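Skurnness Allotment and Garden Society
Minutes of the November meeting, held in the back room of the Hattar café

Present: eleven members and the secretary. Hiếu Giáp took the minutes. Apologies were received from two members on the lower path, who were at work.

The meeting was opened at 19.10. The minutes of the last meeting were read and accepted with one correction: the word "leeks" on the second page should be "leaks".

1. Water

The main subject of the evening was the water. As members know, the standpipe at the top gate will be closed for the winter and opened again in the spring. Last year it was closed too late and the pipe has split behind the wall. It was agreed to close it before the first hard frost and to put the key in the shed on the hook, not under the stone.

There was a long talk about rain tanks. The society has now two tanks, one of 700 litres beside the shed and one of 900 litres at the bottom of the slope. The bottom tank fills well but it is of little use for the upper plots, as the water must be carried up by hand. Three members asked for a small pump. Others said that a pump needs petrol or a battery and someone who will look after it. It was decided to ask for a price from Pedex and from one other supplier, and to bring both prices to the next meeting.

One member asked if the water from the tanks is safe for salad. The chair answered that it should be put on the soil and not on the leaves, and that everything should be washed at home in any case.

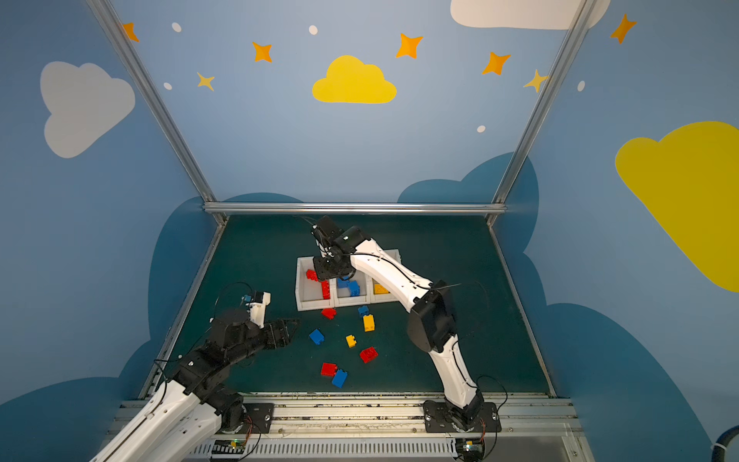
A new tap for the bottom tank was also discussed. The present one drips, and in summer the ground under it is always mud. The part is not expensive. The chair will buy it and bring the receipt.

2. Paths

The path between plot 8 and the hedge is again very narrow. The holder of plot 8 was present and said that the hedge has grown and the plot has not. After some discussion it was agreed that two members will measure the path with the old plan in their hand, and that until then the raspberries can stay where they are. The holder of plot 8 asked that it be written here that he has agreed to this in a friendly spirit.

Wood chips for the paths are offered by a tree cutter from the village free of charge. He can leave them by the gate only if the lorry can turn. Members are asked not to park there in the morning until the chips have come.

3. Seed order

The joint seed order will go to Trulleo as last year. The list must be complete before the end of the month, because the discount is given only on orders which arrive early. Please write the full name of the variety. Last year "the good beans" was written on the list by four different households and it took a long time to find out which beans were meant.

Potatoes will be ordered separately. Members want mostly earlies this year, after the blight which came in August and destroyed nearly all the late ones on the lower plots. It was suggested that the whole society should plant no late potatoes for one season. There was no agreement on this and the question was left open. Those who have potato plants still in the ground are asked to dig everything out, also the small ones.

4. Seed exchange and the shed shelf

The seed exchange in the spring was well liked, but the table was in disorder after the first half hour. Envelopes with peas were lying under the envelopes with flowers, and some had no name at all.

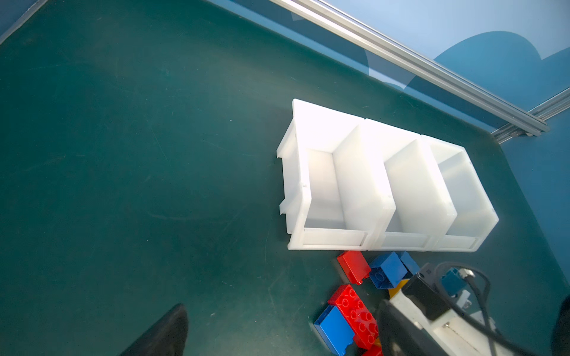 The shelf in the shed has the same problem during the whole year, and it was proposed to solve both things together. At present all spare seed is kept in one biscuit tin, and mice have been in it. The secretary recommended plastic bins of the kind which stand side by side with an open front, so that a person can see what is inside and take it with one hand. White ones are good in the shed, where the light is poor, and a recessed strip on the front for the label keeps the paper from being rubbed away. Three bins would be enough to begin: vegetables, flowers, and herbs. A member remarked that an open front does not stop a mouse. It was therefore agreed that the bins will be used for the exchange day and for plant labels, string and gloves, and that the seed itself will stay in tins with a tight lid over the winter. The secretary will find out the cost.

5. Compost

The three heaps by the wall have become one heap. Members are reminded that the left side is for new material, the middle is resting, and the right side is ready to use. Cooked food must not be put there. Somebody has put in a whole pumpkin with a candle still inside. The boards between the heaps are rotten at the bottom and will be changed on the next work morning. If anyone has old scaffold boards at home, please tell the secretary.

6. Other matters

The lock of the gate is stiff. It will be oiled.

A family on the waiting list has asked for a half plot. The chair will show them the one by the elder tree, which has been free from September and is full of couch grass. They should be told this before they sign.

The bonfire was discussed shortly. It will be small and only with dry material, and the pile must be turned over first on account of hedgehogs.

The next meeting will be in the same room at the same time. Members who wish to add a point should write to the secretary one week before. The meeting was closed at 20.45.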